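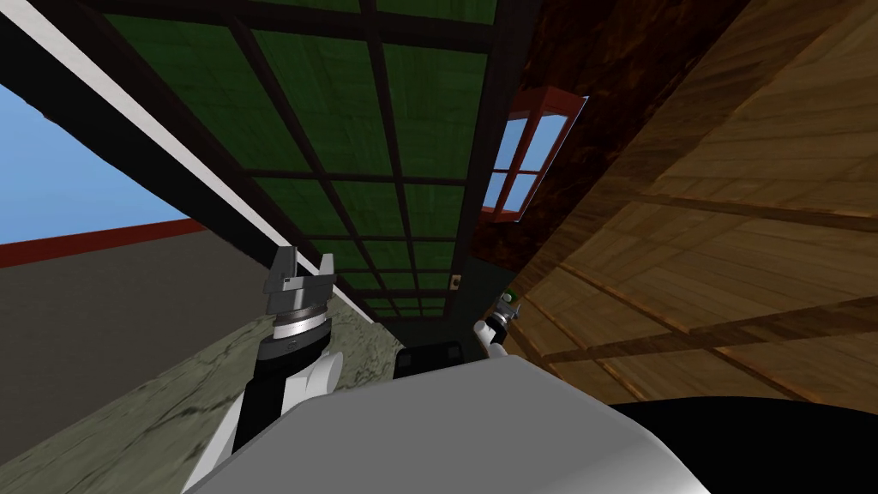
I've been going on about simulated kitchens and sheds to anyone who'll listen since March, so I may as well put it in writing. My view is that we should stop tidying up the camera angles in our simulators. Leave them crooked!

Some background. Settimio Galli and I train two-armed manipulation policies in a simulator we call Erwood. For ages we rendered everything from a nice level camera, with the arms framed evenly and the room sitting square behind them. Our success rates in sim were lovely. Then we'd change the head pitch a touch and the policy would fall over like a mate after a long barbecue.

So Settimio rebuilt the set with tilted views, some of them properly steep, the sort where the robot's own torso fills the bottom of the picture and one gripper looms up close while the other looks tiny and far away. He also stopped hiding the robot's body, which I'd argued against (I thought it was wasted pixels, and I was wrong). We trained on 269 rooms with odd colours and textures, green panels and red trim and whatever else the generator coughed up, and ran 50 trials per policy on rooms it had never met. The level-camera policy finished 13 of them. The tilted one finished more than twice as many, and it did that across 3 random seeds, so I'm fairly comfortable it wasn't luck.

Selvaraj Ekanayake reckons we've just discovered data augmentation, and he's got a point. But the usual trick is to warp a flat image after rendering, and we tried that too. It helped a bit. It can't show you what a forearm covers up when the camera really moves, though, and my hunch is that's where most of the gain comes from. We haven't separated the two effects properly yet, so treat that as an opinion.

The catch is cost. Rendering took longer, and half our debugging tools assumed the floor was at the bottom. I'd still do it again, and I'd like to see other groups report results by camera tilt before they tell me their policy generalises.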